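2024-09-06
By Huguette Marty

Tongs

Tongs are a gripping tool made of two arms that come together on whatever you want to pick up without using your fingers. I've been collecting them since I was a student (my kitchen drawer hasn't closed properly in years!) and I keep adding to this entry whenever I learn something new, so bear with me if it wanders.

There are 3 main kinds, and people mix them up all the time. The first has long arms with a pivot close to the gripping end, like scissors, and that's the blacksmith's kind. The second is one bent strip of metal that springs open by itself, which covers sugar tongs, most salad tongs and, if you ask me, tweezers too. The third has the hinge way up at the far end, and you squeeze the middle. Barbecue tongs are usually like this, often with a spring to push them back open.

Metalworkers were using tongs well over 4,000 years ago. Before that, I've read, people may have handled hot things with green sticks, and I can tell you from one very smoky January weekend that green sticks do work, for a little while. Smiths have always made their own, and a busy one ends up with a whole rack, because the jaws have to fit the stock. Flat jaws for flat bar, V-shaped jaws for square or round, and so on. My neighbor Fikre has nearly 80 pairs and swears he uses them all.

Sugar tongs are my real weakness. They came in with tea drinking, when sugar was sold in hard cones and had to be nipped into lumps before it got anywhere near a cup. The early ones look like tiny fire tongs, and the bow-shaped ones came later. I found mine at the Stostgate flea market, black with tarnish, and I still think I underpaid.

What goes on the tips matters more than people expect.

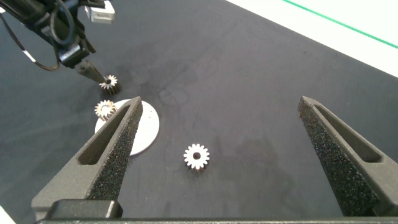
Bare metal slips on a wet egg, scalloped edges hold salad well but tear soft fish, and silicone is kind to pans though it gets a bit floppy on a heavy roast. For laboratory crucibles the tips are usually curved, so they can go around the rim or lift a lid. Wooden toast tongs are the gentlest I own, and a pair with a magnet in one arm lives on the side of my toaster.

See also: pliers, tweezers, forceps, nutcrackers, chopsticks (I know, but I'm keeping them in).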